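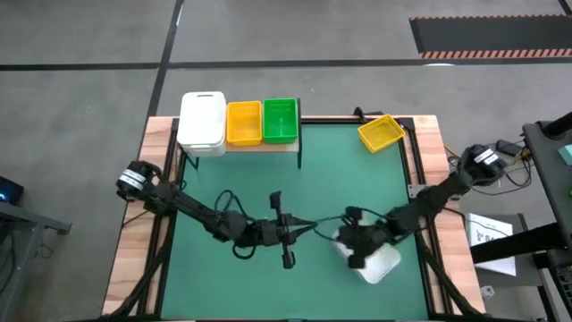

Visit to the Brasley seed-cleaning works, September open day

Our group joined the Tuesday morning tour, led by Zoia Kravchuk of the intake section. The works cleans and grades cereal and clover seed for growers in the valley.

Lorries are weighed on arrival and sampled by probe before tipping. Seed over the moisture limit goes to the drying floor, where air is held at 40 degrees. The rest passes straight to the pre-cleaner, a two-deck screen that takes out straw, stones and broken husk. Final grading is by gravity table. Ihor Hnatiuk let us adjust the deck slope on a stopped machine and explained how a worn deck cloth spoils the separation.

Finished seed is bagged in 700 kg sacks or, for small growers, in paper bags.

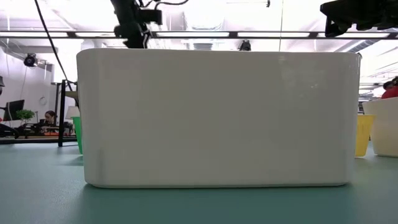

White bin on a green tabletop.

Dust extraction was the weak point. The ducting over the bagging line is undersized, and Kravchuk said a new fan is due after harvest. The germination room was closed for cleaning, so we saw only the record sheets. Clover lots below 80 per cent are held back and tested again.

Parking is on the verge by the weighbridge. Ear protection is handed out at the door.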